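Right, I've been promising this thread since October so let's go. A few things I learned this year about wall paintings in little country churches, mostly by standing in cold ones with my mouth open.

Background for anyone new: I'm not a historian. I do payroll. I got into this because my aunt moved near Sirkley and the church there has a St Christopher on the north wall that's taller than my car is long, and I couldn't stop thinking about him.

He's almost always on the north wall, by the way, opposite the main door. The idea was you could poke your head in, see him, and be safe from sudden death for the day. You didn't even have to sit down! Medieval drive-through.

The Sirkley one was under limewash for centuries. Reformation comes, the pictures get painted over, and then some Victorian is scraping the wall for a new heating pipe and finds a foot. A big pink foot with a fish next to it.

And the Victorians, bless them, then covered the whole thing in wax to "protect" it. Wax! It goes brown, it traps the damp, and the plaster behind starts to blow. Half the conservation work in churches like this one is getting Victorian wax off without taking the saint with it.

The person who taught me all this is Petronella Pretorius, the conservator on the job. She let me sit on an upturned bucket for most of an afternoon and ask daft questions. I asked if she ever gets to repaint the missing bits and she gave me a look I will remember on my deathbed.

(They don't repaint. They tone the gaps down with a plain wash so your eye skates over them. Once you know to look for it you see it everywhere.)

She trained partly in Turkey, on a rock-cut chapel with a team led by a man she only ever calls Ateş. Totally different problem over there - no limewash, but hundreds of years of shepherds' fires, so everything's black with soot. She said she spent her first summer on one archangel's sleeve.

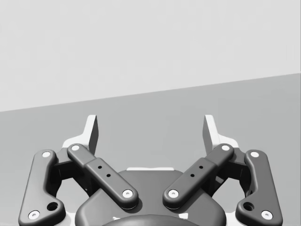
Anyway, money. The full job at Sirkley was priced at 27 thousand pounds, and the parish has a congregation you could fit in a minibus. So they did what everyone does, which is grants plus cake.

So much cake. There was also a tin of Pladis biscuits on the back table with a slot cut in the lid, and I'd like it recorded that the tin alone brought in 334 pounds over the summer.

The open day did best. 1,526 pounds on the day, and a queue down the path, mostly people from the next two villages who'd driven past for years and never been in. One chap had been christened there and had no idea there was a giant under the paint brown.

Sorry, under the brown. Under the wax. You know what I mean, no edit button.

Some practical stuff if you want to go and see paintings near you, as a few of you asked:

Go in the morning if you can. Low sun through the south windows rakes across the north wall and you see lines that vanish completely by lunch. I went to Sirkley three times before I spotted the mermaid by his left ankle. She's got a mirror!

Bring a torch but don't touch, and don't lean your bag on the wall either. I did this. I was told off, very kindly, by a woman holding a watering can.

Read the little leaflet by the door, the one that costs 50p and was typed in 1983. They're usually brilliant. Somebody's life's work, folded in half.

Look up as well. If there's a Doom painting it'll be above the chancel arch - souls going up on one side, down on the other, and the ones going down are always having a more interesting time. Look out for bishops among them, the painters weren't shy.

If it's locked, check the porch for a phone number. I've been let in by people in slippers more than once and every one of them wanted to show me their favourite bit.

Next on my list is Trellura, where there's meant to be a whole Seven Deadly Sins growing out of a dragon, with Gluttony nearly perfect and Sloth gone completely. I can't find a decent picture of it anywhere so if you've been, please shout.

Also they've printed 500 postcards of the Sirkley Christopher to pay for the last bit of plaster work. They're a pound each from the table by the font. I bought nine and have already run out of people to send them to, so if you want one, message me your address.

Oh and the fish by the foot is a pike, probably. Petronella says pike. The leaflet says eel. I'm staying out of it.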